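Section 6: Preparing and Leveling the Work Table
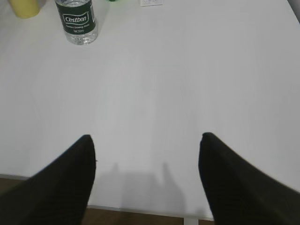

Page 41

18th June
By the Grallinero Product Documentation Group

This section covers the Saavedra cutting and sewing table with the white top. If you have the folding Grovby version, the leveling steps are the same, but the legs lock differently. See Section 9 before you start.

Put the table where it will stay. Moving it after leveling means doing steps 3 to 8 again, even if it only goes from one side of the room to the other. Leave 40 inches clear on the long side you will work from, and enough space at one end to feed fabric off the roll. A hard floor is best. On carpet, put a square of hardboard under each foot and check the level again after two weeks.

CAUTION: Two people are needed to lift the table. The model 74 top weighs 41 pounds without the frame. Lift by the frame rails and never by the edge of the top.

Setting the feet

1. Turn all four feet clockwise until they stop.

2. Turn each foot back out two full turns. This gives you room to adjust in both directions.

3. Lay a spirit level across the table at the left end, parallel to the short side. Raise the lower foot until the bubble is centered.

4. Do the same at the right end.

5. Lay the level along the front edge, then along the back. If the table slopes lengthwise, raise both feet at the low end by the same amount.

6. Check from corner to corner in both directions. A small error here usually means one foot is not touching the floor. Press down on each corner in turn. If the table rocks, lower the loose foot until it makes contact.

7. Tighten the lock nuts with the 14 mm wrench from the parts bag. Hold the foot still with your other hand while you do this, or it will turn with the nut.

8. Check the level one last time. Tightening can shift it slightly.

NOTE: Tables shipped before April have plastic lock nuts. Tighten these by hand only. Metal replacements can be ordered from the Mullov parts counter.

Preparing the surface

The top ships with a thin layer of packing film residue. It is hard to see but it will drag on silk and other light fabrics.

1. Mix a few drops of dish soap into a bowl of warm water.

2. Wipe the whole top with a soft cloth, working from the back edge to the front. Rinse the cloth and wipe again with plain water.

3. Dry the top completely and leave it for an hour before putting fabric or paper patterns on it.

Do not use acetone, scouring powder or furniture polish. Polish leaves a film that transfers to cloth and shows up when you press it — sometimes weeks later.

CAUTION: The top is not heat resistant. Always use a pressing mat under an iron, and do not set the iron down on the bare surface even when it is switched off.

Marking and cutting

Chalk and water-soluble pens can be used directly on the top. Test air-erase pens in a corner first, as a few of the purple ones stain. Ballpoint ink will not come out.

Use a self-healing mat under a rotary cutter. Shears can be used on the bare top with the lower blade resting flat against it. Pins should be kept in a dish or on a magnet, since a pin trapped under a mat will scratch the surface when the mat is moved.

Fabric wider than the table should be folded or supported at the far side on the drop rail — see Section 7 for fitting. Do not let a heavy length hang over the edge while cutting. The weight stretches the cloth off grain and the pieces will come out narrow.

Recheck the level every six months and after any floor work in the room.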